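Ticket 1319 - open day demo, bedroom station, handheld grippers
Logged by Sandra Furnival, 09/11/2021

Unit 025 dropped off the Vilta screen before the second group of visitors. Swapped cable, no change. Restarted the tablet, back after 9 min. Red light on the housing the whole time so power not the problem. 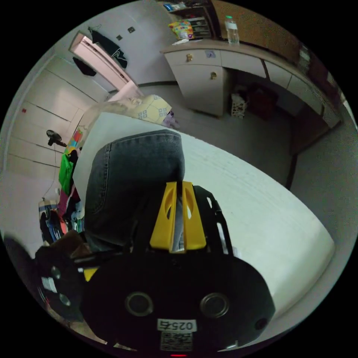

Unit 025, fingers parallel, bed and desk behind.

Second group in. Pairing list had left and right reversed, so the wrong feed came up on the vistor display. Fixed by hand in Zastari, error 113 cleared. Need the list corrected before Stustgate see it in February.
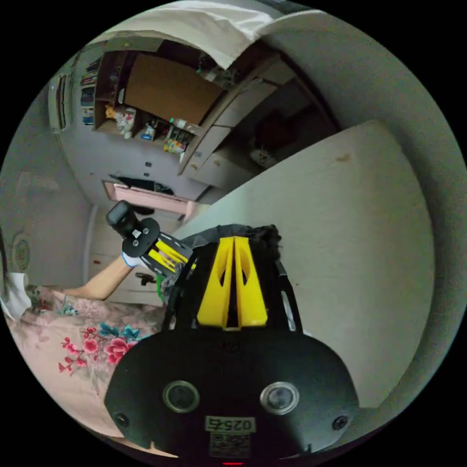 Label 025左, second gripper in gloved hand.

Both feeds ok after that. Still open: why it droped in the first place. Pls send logs to Entwistle. Leave ticket open.

Recent tickets
- Visitor display goes blank after lunch
- Spare gloves for demo table
- Tablet won't hold charge

Contact Vilta support desk | © Vilta | Back to top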